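Bemden Evening Workshops
Caring for Upholstered Furniture
Handout 2: Cushions, Seats and Padded Tops

Welcome back, and thank you for all the questions after the first session. I went home with a pocketful of little notes and I have tried to work as many of them as I could into these pages. Those of you who couldn't make it last time can pick up Handout 1 (frames, legs and webbing) from the shelf by the door, but you don't need it to follow along here.

1. Getting to know your fabric

Before you bring out a brush or a sponge, sit down with the piece in good light and simply look at it and feel it for a while. I know it sounds like a slow way to begin! But most of the damage I see on chairs and ottomans was done by somebody in a hurry, and a woven cover will tell you quite a lot if you give it five quiet minutes. Run your palm over it one way and then the other. Look for a tag under the seat or inside the zipper, and copy down the cleaning code before you do anything else:

W — water-based cleaners are fine
S — solvent cleaners only, keep water away
WS — either one, used sparingly
X — vacuum only, and leave the rest to a professional

If the tag is long gone, treat the fabric as an S until you have tested it. Choose a spot at the back or underneath, dab it with a white cloth and a little plain water, and let it dry completely. You are looking for a ring, a change in color, or a patch that feels stiffer than its neighbors.

2. The weekly once-over

Use the soft brush attachment on your vacuum and keep the suction low. Work in one direction across the top, then along the sides, and finish with the seams. Crumbs love a seam, and so does grit, which is the real enemy, as it rubs away at the threads each time someone sits down. Loose cushions should be turned over and swapped around while you're at it. For fixed ones, pat the padding with flat hands from the outside toward the middle, so the filling doesn't settle into one tired hollow.

A word on lint rollers, which came up more than once last time. They're fine for pet hair on a flat weave, but please don't lean on them. A sticky sheet pressed hard can lift the little surface fibers and leave you with fuzz.

3. Spills

Blot, blot and blot again, with something white and absorbent, from the outer edge of the spill toward the center. Rubbing only drives it down into the padding. For W and WS fabrics, mix 2 teaspoons of mild dish soap into a bowl of cool water, whip up the suds, and use only the foam. Rinse by dabbing with a damp cloth, then press with a dry towel. I keep a stack of old Yazıcı cotton towels just for this, washed so many times that there's no color left in them to run, but any well-washed white towel will do the same job.

4. Pale and heathered weaves

Several of you have light gray pieces at home and asked whether you'd made a mistake in buying them. Not at all! A heathered weave, where paler and darker threads are mixed together, is one of the more forgiving covers you can live with. The small differences in tone hide everyday dust far better than a flat, solid color does.

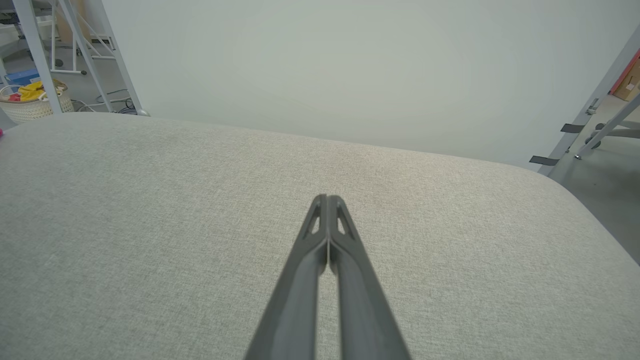 What such a weave won't hide is body oil, and that gathers where hands and legs go most: along the front edge, and on the rounded corners people hold on to as they get up. Give those places a light foam cleaning every 3 months and they'll stay in step with the rest of the cover. If you leave them for a year or two, you may find that you have to clean the whole top to even things out, and that is a long afternoon (ask me how I know).

Shading can also fool you on a padded top. A surface that swells gently in the middle catches the light differently from one side to the other, and more than one student has scrubbed away at a shadow. Move your lamp, or turn the piece if you can, and see whether the mark moves too — if it does, put the sponge down and have a cup of tea.

5. Drying

Leave the piece well away from radiators and direct sun. A fan set on low is a good friend here. Padding takes a great deal longer to dry than the cover does, so press a dry paper towel down firmly before you let anybody sit, and wait some more if it comes up damp.

For next session

Please bring one removable cushion cover, a white cloth and a soft brush. Cloliten foam blocks will be on the table for those who want to try refilling, and we'll share the Vimex hand steamer, so do be patient with one another. We meet again in January, in the same room. If you have a stubborn stain you'd like us to look at together, bring that along as well, and try not to treat it beforehand.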